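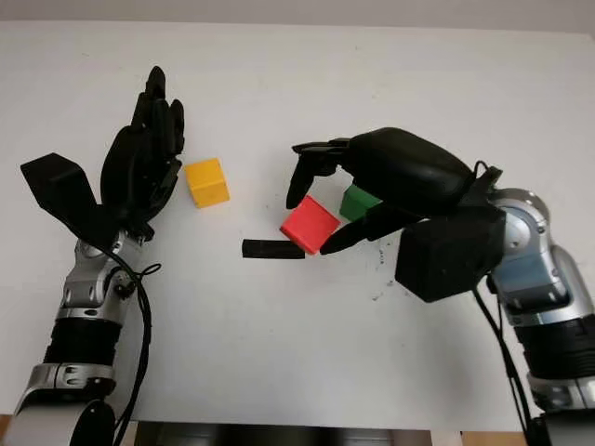

4. Setting up the Takden on a worktop or table

The makers of kitchen scales like to say that theirs will weigh properly anywhere. Ours won't, and we doubt theirs do. Before you trust a single reading, work through this section once, in order. It takes longer than the leaflet in the lid suggests.

4.1 Choosing the spot

1. Pick a surface that doesn't give when you lean on it. Press down hard next to where the scale will go. If anything rattles, choose somewhere else.

2. Keep clear of the fridge, the washing machine and any open window. A draught across the pan can shift the last digit, whatever the box says about "draught-proof design".

3. Set the scale down and turn the two front feet until the bubble sits inside the ring. The back feet are fixed.

Note: Folded card under a foot will hold for an afternoon. After that it squashes and your readings drift. Use the feet.

4.2 Batteries and first start

4. Slide the cover off and fit four AA batteries. Rechargeable ones will work, but the low battery warning comes on early with them and stays on. Ignore it for the first week, then stop ignoring it.

5. Take everything off the pan, including the clear film. Plenty of people leave the film on to keep the pan smart. It traps crumbs at the rim and the scale weighs the crumbs.

6. Press ON and wait for the dashes to clear. If they are still showing after a full minute, take the batteries out and start again from step 4.

Caution: Do not press on the pan during start-up. The scale takes its zero at this moment and will be wrong by whatever you added.

4.3 Checking it

The earlier edition of this guide told you to check the scale with coins. We have dropped that advice. Coins wear, and you would need a better scale than this one to find out by how much.

7. Use the 200 g brass weight supplied in the foam tray. Hold it by the knob with a dry cloth.

8. Place it in the middle of the pan. Write down the reading. Then try it near each edge in turn.

9. A spread of one gram between readings is normal. Two grams means the bubble has moved, so go back to step 3. Anything more is a fault and no amount of button pressing will cure it.

Manuela Orlandini tested 26 scales in the Prendergast workshop for this edition and found that most of the "faulty" ones were standing on a tea towel.

4.4 Limits

The top load is 3,000 g, bowl included. The display will carry on past that for a little way and look perfectly sure of itself. Don't believe it. Regular overloading bends the load beam, and a bent beam is not covered by the guarantee.

The automatic unit switch (menu item 7) is meant to guess whether you want grams or ounces. We have not found it to guess well. Leave it off.

4.5 Error messages

E1: Pan loaded at start-up. Clear it and press ON.

E3: Overload. Remove the load at once.

E5: Listed as "environment". It covers heat, damp and several things we have been unable to get the factory to explain. Move the scale to a dry room, wait an hour and try again.

If E5 comes back, send the scale with its weight to the Clitstead service desk, quoting form 107. Dulgate shops sell the scale but do not repair it, and handing it in there only adds to the wait.

Section checked 2023-05-13. Go on to section 5, Weighing liquids.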